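I have moved house again, this time to Werden, and once more I find that I own far more than I can remember buying. The removal firm charged for five hours and took two of them finding the street. My sofa got in through the kitchen window, with a man at each end giving opposite instructions.

I had a system this time. Everything was given a label and every label went in a notebook, and the notebook is now packed in something marked "Various". So is the kettle, I think. I have been making tea in a saucepan since December and have started to prefer it, which is worrying.

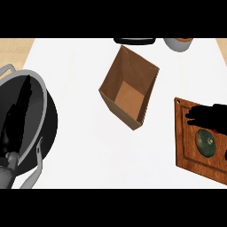 Séverine Renaud wrote under my last post that I should throw away whatever I haven't opened by spring, without looking inside. She did this after her own move and missed only a passport and one good shoe.

I can't do it. I opened "Various 2" last night and found a gas bill from the old flat, a tin of buttons and the instructions for a fridge I sold years ago. I read them through — they were quite good — and put them in a drawer.

The sofa is still facing the wall.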